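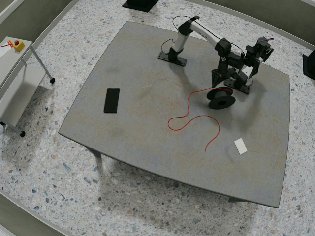
Page last changed: August

Help wanted: someone who loves old prints and animation art (part-time, Sallurbridge)

Hi there! I run Belto, a small print and animation art shop, and I need another pair of hands. I've been doing this on my own for longer than is good for me, and the back room is now so full of flat boxes that I walk through it sideways.

What I sell is mostly paper: etchings, lithographs, signed posters, hand-painted cels, background paintings and the odd storyboard sheet. Last spring I bought the whole stock of Derese, a gallery that was closing, and with it came 3151 pieces. Some are lovely. Some are, well, calendars. Each one has to be looked at, measured, photographed and written up for the website, and I've gotten through 400 of them (on a good week I do 40, and I don't have many good weeks). 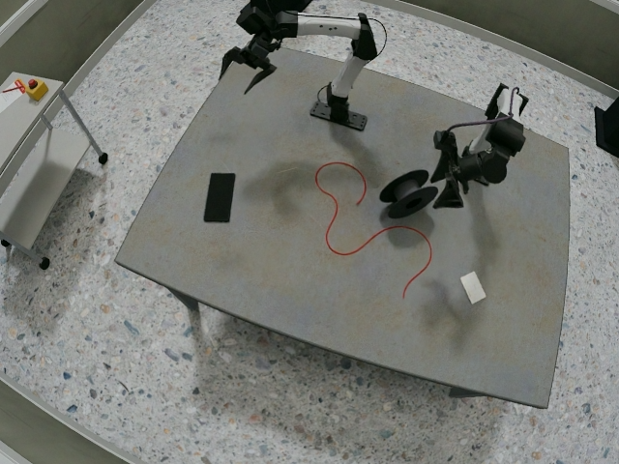

Tabletop with two arms mounted, seen from above

So the job is mainly cataloging. You'd take a piece out of its sleeve, check the edition number and the signature against my notes, write down any foxing, creases or tape marks, and then write a short listing that a normal person would enjoy reading. I'm fussy about condition notes! If there's a thumbprint in the margin, I want the buyer to hear it from us first. There's also some packing, and answering emails from collectors, who are nearly all very nice and nearly all want to know if I'd take less.

You don't need an art degree. I'd much sooner have somebody who can tell a giclee from a screenprint with a loupe, or who is itching to learn how, and who has clean hands and decent spelling. Typing speed doesn't matter to me. Being able to lift a framed piece down from a high shelf without swearing at it does (swearing quietly is fine).

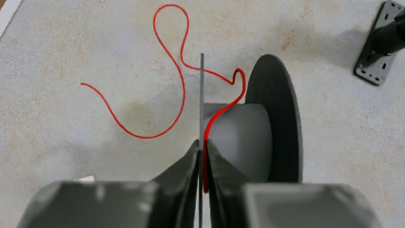
Hours are mornings, 9 to 1, four days a week, and I'm easy about which four. Pay is $23 an hour to start, and we'll talk again after three months. You get a staff price on anything in the shop, though I warn you that this is how my own walls filled up.

We're at 43 Unidbridge, up one flight of stairs, no elevator, sorry. Street parking is free before noon.

To apply, drop off or mail me a letter, one page is plenty. Skip the formal resume if you don't have one. Tell me what you've done, when you could start, and pick one print or cel you like and describe it as if you were selling it to me. I read all of them and I'll write back either way.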